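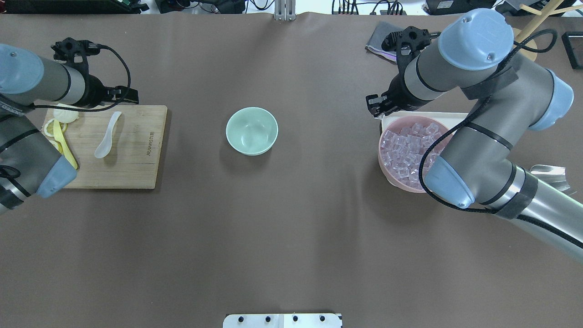 Cutting board, soup spoon, mint-green bowl.

3 min read

1/ I've been making the same cold drink base at home since August. Peel, sugar, time, ice. A few people asked how I set up for it, so this is a thread on the setup more than the recipe.

2/ The board is bamboo, a Joyoung. I keep one board for fruit and one for everything else. Onion gets into bamboo and stays there. If you only own one board, do the fruit first.

3/ Peel comes off in long strips. Yellow part only, as little white as you can manage. Long strips are easier to fish out later than small bits. I push them to the left edge of the board and leave the rest of it clear.

4/ The spoon is a white ceramic soup spoon, the kind you get with noodles. It holds more than a tablespoon and it doesn't scratch the bowl. I use it for the sugar, for pressing the peel, and for tasting.

5/ Quantities, for those who asked: 14 grams of peel, 222 grams of sugar, 400 ml of water. Press the peel into the sugar and leave it 47 minutes. I used to say an hour. It was the same at 47 when I had to leave the house once, so I kept it.

6/ Then warm the water, stir it in, strain, chill. It keeps a week in the fridge. I've gone a day or two over.
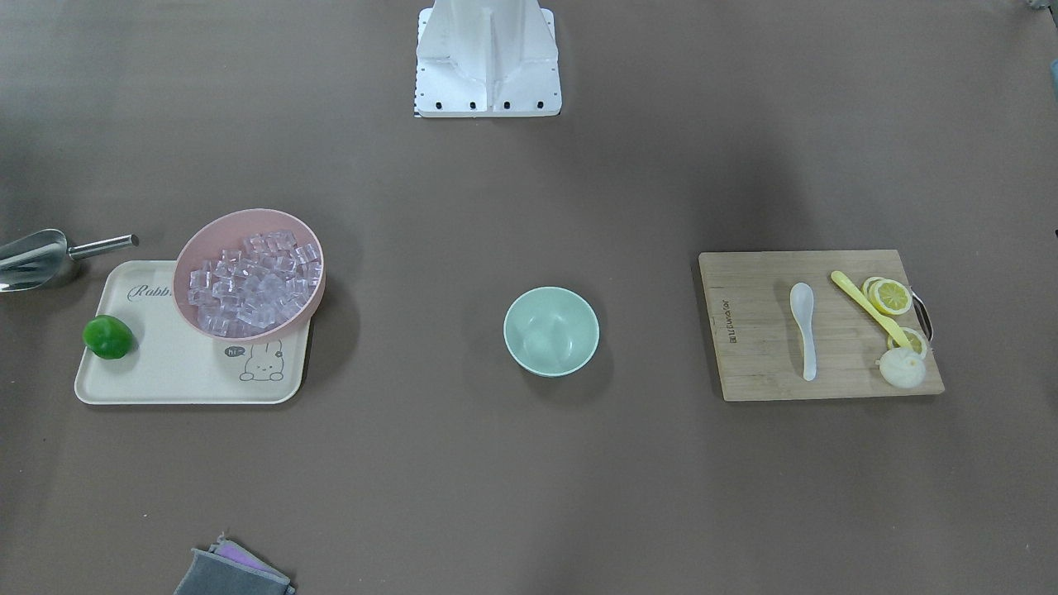
Xiaoyan Du
Home cook and kitchen columnist, Ovcombe

7/ Ice goes on the left with its scoop. The bowl is pink and has a wide rim, so you can lift it with one hand. Small cubes. They melt faster than big ones, but you want some of that in a drink this sweet.

8/ The tray with the rabbit on it that says "hi" came from a shop in Cakholm that has since closed. Its rim is only slightly raised. That will stop a drip and won't stop a spill. I put the bowl of ice half on it and wipe the table afterward.

9/ The green fruit on the tray is for the end. Squeeze it in after the base has chilled. If it goes in warm I find the flavor goes flat.

10/ The mint-green bowl sits in the middle, between the ice and the board. It starts out empty and gets whatever I need it for next: strained peel, seeds, the spoon. I used to skip this and ended up with sticky rings all over the table.

11/ Suqin Gu asked if the scoop matters. A spoon works. A scoop is quicker and you don't chase cubes around the bowl. Mine is stainless and goes in the dishwasher. I just lay it on the table while I'm working.

12/ Josefien Mertens does hers with half the sugar and twice the peel. I tried it. More bitter, good with sparkling water, not so good with still. If you go that way, take the peel out sooner.

13/ Cleanup order: board first, while the peel oil is fresh. Hot water, a little soap, dry it standing up. Then the bowls. Tray last, with a damp cloth. Don't soak bamboo. I lost a board that way, split right down the middle.

14/ Someone wanted to know what to do with the used peel. I dry mine on a rack overnight and chop it into oatmeal. You can also roll it in sugar and eat it, but it's chewy.

15/ Next thread will be on ginger, same table. I'm still working out how thin to slice it.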